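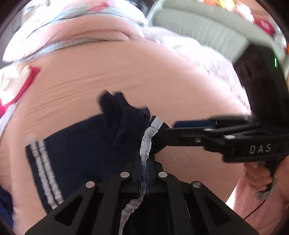 One member asked whether the athletic pants and shorts should be folded in half before they go in the bins, or rolled the way we did for the October swap. Good question, and it got us going right away! We agreed on folding: legs together, side stripes facing out, so people can spot a pair without digging.

Clallcombe Clothing Swap, planning meeting, 2018-06-02

Sorting. Knits get their own table this time (hooray). Anything with trim gets a quick check for loose stitching before it's folded.

Bins. We have 16 and would love more. Kirnberg has offered 2 big ones with lids, and we said yes please!

Flyers. 300 to print, green paper again. Strazds will take a stack for the front counter.

Money. The balance is $3,905, our best ever going into a summer swap. Agreed to buy new hangers out of it.

Leftovers go to Rostusura as before. Pickup time still to be confirmed.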